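Sullach bench notebook, June, started 7:40 a.m.
Sourdough starter drying trials, batch 19

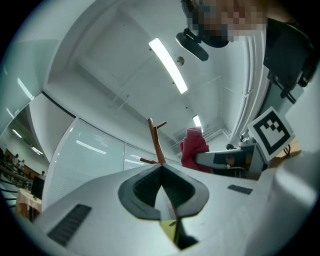
OK, picking up where I left off. The question is still whether we can dry the Flistia starter at low heat and have it wake up at the other end without sulking for four days. Batch 18 sulked. I fed it morning and night and it just sat there smelling like nail polish, and I'm still a little mad about it.

Changes this time: I spread it much thinner. Last round I got lazy and poured it on like pancake batter, so the edges went to glass while the middle stayed leathery, and I'm pretty sure the leathery part is what went off in the jar. This time I used the big offset spatula and went over each sheet twice. Started with 500 grams of ripe starter, taken right at the peak (it had domed and was just starting to dimple in the middle). Fan on, heater off, door of the proofing cabinet propped open with the rolled-up towel.

Boyang Luo came by while I was spreading and asked why I don't just use the dehydrator. Boyang, if you're reading this, the dehydrator runs hot! I put a probe in it back in batch 12 and the bottom tray was way over what the dial said. I know it's faster. I also know what batch 12 tasted like.

10 a.m. Edges curling already, which seems early, but the air is very dry today. Flipped nothing. Left it alone. Went and cleaned the mill, which needed it badly, there was a crust of old rye behind the hopper that I had to go after with a chopstick.

Just after lunch. Most of the sheet lifts off the parchment in big pale flakes. There's one stubborn patch near the back corner that still bends. I broke the dry flakes off into a bowl and left the bendy part under the fan. I want to keep those two lots apart in case the slow patch behaves differently. Labeled them A (flakes) and B (slow corner). Please don't combine the jars, even if they look the same, even if you need a jar.

Side note on flour. We opened the new bag from Stefanou this morning and it's thirstier than the old one. The usual feed came out stiff enough to roll into a ball, so I added a splash more water until it looked right and then, like an idiot, didn't write down how big the splash was. Next feed I'll weigh it. If anybody else feeds before I do, weigh yours too and put it on the sheet on the fridge door.

Also had a long phone call with Forkley about the packets. They'll do the paper-lined ones, but the smallest run they'll quote is 2,958, which is a weird number and I asked twice. Something to do with how many fit across their roll. That's a lot of packets for a starter that doesn't reliably wake up yet, so I told them we'd get back to them. I do like the paper, though. It folds flat and it takes a pen, and the plastic ones smear the second you look at them.

4:15 p.m. B is finally snapping instead of bending. Ground A in the mortar, coarse, and put a spoonful in warm water with flour to start the wake-up test tonight. Smells nice, kind of like yogurt and crackers. No nail polish so far, fingers crossed.

To do: start B tomorrow with the same water and the same spoon. Rubber band on the jar at the starting line this time, since I forgot on 18 and spent two days arguing with myself over whether it had moved. Ask Boyang if I can borrow the good probe back. Buy parchment, we're on the last few sheets and I used the wrinkled ones today.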